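Week 6 notes: looking after the bottle cell

These are the notes I promised on Thursday, tidied up a bit from what I scribbled on the whiteboard. They cover the gripper and wrist camera on the bottle-sorting cell in the Fitanham lab. Arsalan's handout has the arm itself, so I've left joints and brakes out.

Start with the power off at the wall and your lockout tag on. I know, I say it every week, and I'll keep saying it. Then wiggle each finger by hand. A little give is fine, but if one side feels sloppier than the other, get the hex key and snug up the finger screws a quarter turn at a time, swapping sides as you go (Rocío did one side all the way first and we spent the arvo chasing a crooked grip).

Wipe the finger faces with a damp cloth, no solvent please. Old drink goes sticky and the light bottles hang on when they should drop. Do the camera window last, with the clean lens cloth from the drawer.

Power back on, home the arm, run the open-close cycle 19 times and listen. Then send it to the look pose, fingers open, and pull up the wrist view. 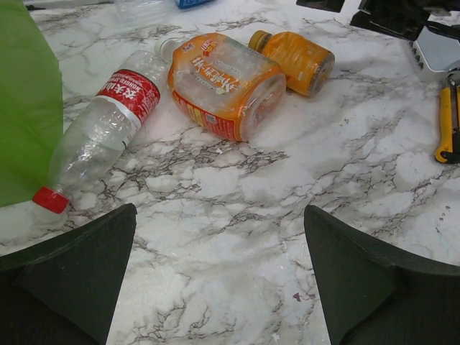

Wrist view at the look pose, fingers open, empties across the top half of the table.

What I want you to check at this point is the fingers before the bottles. Both tips should show, one in each bottom corner, with clear tabletop between them. If one has crept in further than the other, the camera bracket has probably shifted, so loosen it, nudge it and look again.

Then think about what's hard for the software. Clear plastic on a marble pattern is rotten to pick out, and the veins can look like bottle edges. The labels and coloured caps do most of the work. If the confidence number drops under 60 on a clear bottle, try the lamp angle before you touch any settings — nine times out of ten it's glare.

Save the view in the Colidero folder, write your initials in the log, and note the cycle count. We swap the finger pads at 122 hours, and Ainhoa has the spares.

For next week, bring your own checklist for this job, one page, handwritten is fine.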